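Moving the Books Again

I put off the back bedroom for most of the year. It was my daughter's room until she moved out, and since then it has been where I set things down when I don't want to decide about them. Mostly books. In October 2024 I finally started on it, with the idea that everything worth keeping would go on a shelf and everything else would leave the house.

I kept the wallpaper. It's pink with butterflies all over it, and I have had several offers of help to strip it. It's in good shape and I like it. The yellow corner shelf stays too, along with the wire basket on the wall, where I now put bookmarks, loose receipts and the letters that fall out of old books.

My first pass was by size, which was a mistake. Sorting by height looks tidy for a day, and then you want a particular book and have to remember how tall it was. I took it all down again and went by language and then by subject. The Chinese books came out as their own group. They were bought over a long stretch, some when I was studying and some secondhand later, and they had been mixed in with cookbooks and old atlases.

The big navy one gave me the most trouble. It's thick, and too heavy to go up high. It has a pale yellow title label on the front and the cover is scuffed toward the bottom, so I don't want it rubbing against its neighbors every time somebody pulls one out.

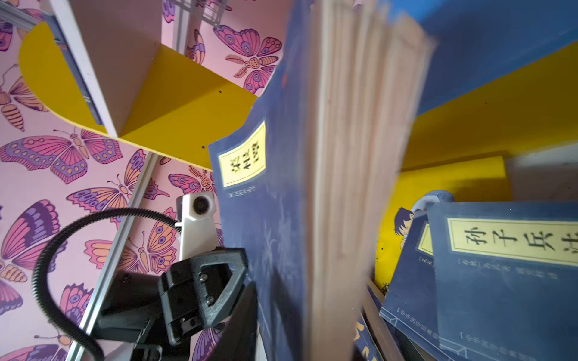 Abena Ansah wrote to me after my last post to say that big hardcovers should lie flat, two to a stack at most, because standing up they pull at their own spines. She does it with all her dictionaries and hasn't had a hinge go since she started.

I tried it her way. Lying flat, a big book takes up the space of a whole row of paperbacks, so I could only do it for the ones that really need it. The rest of the hardcovers are upright with a bookend pushed up close so they don't lean. Leaning is what ruined my old Fanum atlas, and I don't want to repeat that.

Paperbacks went fast. I kept 59 and boxed 46 to give away. Selorm Odoi is taking the boxes, apart from the gardening ones, which I have promised to my sister. I had ordered cartons from Kitby and they were bigger than I needed. A full one was more than I could lift, so I filled them halfway with books and put old pillowcases on top.

Still to do: wipe down the lower shelves, find a home for the sheet music, and write some kind of list. I started one in January and gave up after the first shelf. This time I'm writing down only the author and which shelf it's on. The sheet music is in a bag behind the door for now.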